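# Burn plot notebook, Undden slope

Tuesday, November 14, 2023
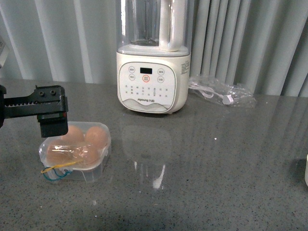

Back from the slope and writing this up while it's fresh. Plot C finally gave us a clean run! Dry grass, light wind from the west, 25 metres from the lower fuel break to the upper one, and the flame front went up it in a nice even line until it met the gorse. I've been trying to explain the layout of the moisture pots to the Tondalach lot for weeks: two rows of two, one sample to each place, lid on. Front pair is the downhill side, back pair is uphill. Please label them that way from now on, we had two sets swapped in April and lost a day over it.

Readings from the thermocouples:

- T1 (bare soil edge): 160 °C peak
- T2 (mid grass): 310 °C peak
- T3 (gorse edge): 299 °C peak, then the lead went

T3 is the one I'm excited about. It was still climbing when it dropped out, so the real peak has to be higher, and the trace before that is lovely - a slow shoulder, then a steep jump when the gorse caught. The April burns never showed the shoulder. I think it's the dead needles under the bush drying out and going first. Could also be the probe sitting too low. Need to check the stake height tomorrow before anyone moves it!

Smoke: white and thick for the first few minutes, then greyer and leaning over towards the Vemanska road. It stayed above the hedge as far as I could tell from the gate, but I'd like someone down at the lay-by next time with a radio. The fire service had our call before we lit and another when we'd finished mopping up.

Boersma pump started first pull, which is a treat after last time. Hose on the left side has a slow leak at the second coupling. I've tied a rag round it so it's easy to find. Backpack sprayers fine, both refilled.

Walked the edge twice after. One warm patch by the old fence post, dug out and soaked, cool to the hand when I left.

To do:

- new lead for T3, and a longer sleeve on it
- weigh the pots before they go in the oven (before!)
- coupling washer
- copy the wind log off the mast
- Plot D: cut the upper break wider, the bracken has flopped right across it

If the shoulder turns up again on D I'll be very happy indeed.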